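Jutholm kitchen stool, 65 cm: review after seven months

We bought two of the Jutholm counter stools last August, when the old pine ones finally gave up. They came from Steiner in Warnden, who keep a pair on the shop floor, so I was able to sit on one first. The price was 158 each, with delivery on top. I paid for them myself.

Each stool comes in a flat box. Inside are the seat, four legs, a footrest ring, a bag of bolts and a hex key. The instruction sheet is one side of paper with no words on it. The first stool took me the best part of an hour and the second went much quicker. Leave all the bolts finger tight until the footrest is on, otherwise the last hole won't line up.

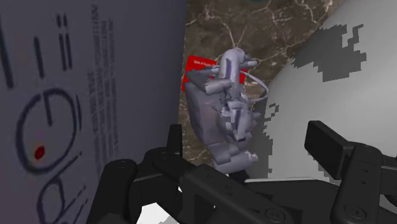
Black print on a pale grey panel, with a small red dot inside the ring.

The seat is oak, slightly dished, with a rounded front edge. I can sit on it through a long breakfast without wanting to move. My wife finds it a bit hard and uses a thin cushion, which slides about. Steiner sell a Pirko seat pad with ties, but there is nothing on the Jutholm to tie it to, so don't bother.

The footrest is the best part. It is set high enough for a shorter person to reach and the steel hasn't marked, even with shoes on. The paint on the legs is less good. Both stools have chips near the floor where the vacuum cleaner catches them. I asked Corina Hubmann at the shop about touch-up paint and she posted me a small pot free of charge. The colour is close but a little shinier. 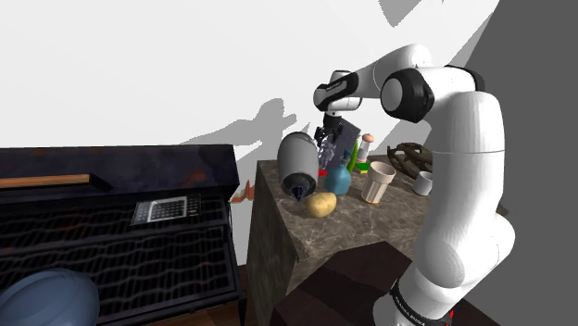 Height is where people go wrong with these. Jutholm make the stool in two sizes and the box labels look much alike, so check before you carry anything home. Measure from the floor to the underside of your worktop and take off the seat height. A tall island with a marble top like this one needs measuring properly, as stone tops vary a lot in thickness. My neighbour Ambros Danzer bought the lower size without measuring and had to take his back.

The maker gives a weight limit of 100 kg. There is no wobble on our tiled floor, though I have tightened the bolts 2 times. The felt pads under the legs came off within weeks and I replaced them with the nail-in sort.

Good points: comfortable seat, solid footrest, helpful shop.
Bad points: thin paint, poor felt pads, confusing labels.

Score: 8 out of 10. I would buy them again at this price — and I'd fit better pads on the first day.

Posted March 17, 2020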